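Unit 4: Planning a Budget for a Household Manipulation Cell
Instructor: Chiharu Sakamoto. Revised 7/21/26.

The purchase price of the arm is one line in the budget. Students tend to leave out fixtures, spare parts and consumables, and these decide whether the cell can run for a full term. List them before asking for quotes.

Appliances count as fixtures. A refrigerator needs floor area for the base and clearance for the full door swing -- measure both with the door open. Clear drawers add a second cost, as trials should include spare drawers from the start. 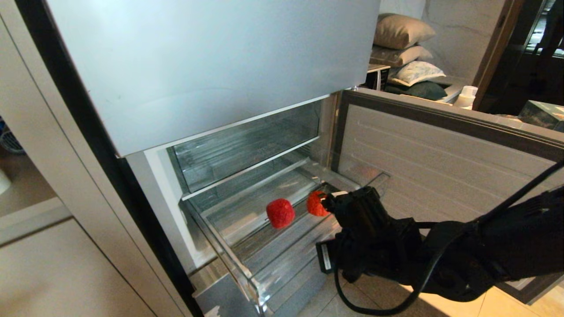
Figure 4.1. Gripper closing on a red, strawberry-shaped object in a pulled-out clear drawer.

Test objects are cheap and wear out quickly. For the Clokix exercise, assume 100 objects per term at a total of $204. Finger pads are ordered in sets of 6. Cables are a separate line: allow slack for the longest reach, plus one spare of each type.

Service contracts vary more than hardware. In the practice quotes, Primidard charges $1,402 a year with parts included; Begović bills parts separately. Compare both over the planned life of the cell.

For next session: complete the worksheet and send it to Brenda Troncoso. Final budgets are due in October.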